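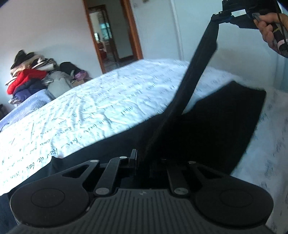 By Lumturie Popescu, science and technology reporter
March 11, 2019

GRENILANO — A robot has learned to pick clothes up off a bed, and it learned by way of people picking clothes up off their own beds very slowly, with a black-fingered contraption where their hand would normally be useful.

The work comes from Nultent, a small robotics group on the east side of town, and the project is called Lulludura. Its method is easy enough to describe. Instead of driving a robot arm by remote control through thousands of rehearsals, you hand a person the gripper and leave the arm at home. The person does the chore, a camera behind the fingers records it, and software later works out how the gripper moved. The robot studies the recordings and tries to do likewise.

The group's latest report covers some 255 recorded sessions, all made in ordinary bedrooms. One shows a black gripper reaching over a white bedspread printed with handwriting, a large piece of black fabric lying on top and a respectable heap of jackets and bags against the wall. Anyone who has raised a teenager, or been one, will recognize the working conditions.

The mess is where the result gets interesting. An earlier version of the system was trained only in the lab, on a gray table with one T-shirt at a time. Moved to a real bed, it managed to lift the right garment and put it in a basket in 39 percent of tries. Much of the rest of the time it took hold of the bedspread and pulled, with what the report calls "high confidence."

Trained on the bedroom recordings, the same arm with the same fingers got to 73 percent. Creases seem to have been the main problem. A fold in a blanket looks a good deal like the edge of a sleeve, and a machine that had only ever seen a flat table had no reason to suspect otherwise. Patterned bedding made it worse, and bedding with writing on it worse again — the lab version liked to pinch at the letters.

There are catches. The robot is slow. A single sock takes it 30 seconds, and the report is silent on the matter of finding the other one. Black clothing on black clothing still defeats it more often than the authors would like, and it has no opinion at all on whether a garment is clean. It goes in the basket regardless, a policy some households arrived at years ago without any training data.

The group also admits that its human demonstrators were too good. They rarely dropped anything, so the robot saw very few examples of what to do when a shirt slides off the bed. For the next round they have been asked to fumble now and then, on purpose, and to pick the thing up again. Early recordings suggest that fumbling on purpose is harder than it sounds.

Folding is planned for later in the year. Fitted sheets are listed in the report under "future work," with no date given.

Comments (4)

marlo_t
73 percent is better than my husband. Where do I sign up?

Dr. Laundry
Was the 39 measured on the same beds as the 73? If the beds were different I wouldn't read much into the gap.

kestrel9
@Dr. Laundry the report says same beds, same clothes, none of them in the training set. It's in the second table.

Inga P.
My grandmother had a machine that picked clothes up off the bed. It was called a cat, and it put them on the floor.

Home | Local | Science | Business | Weather | Archive

Contact the newsroom | © 2019 All rights reserved | Back to top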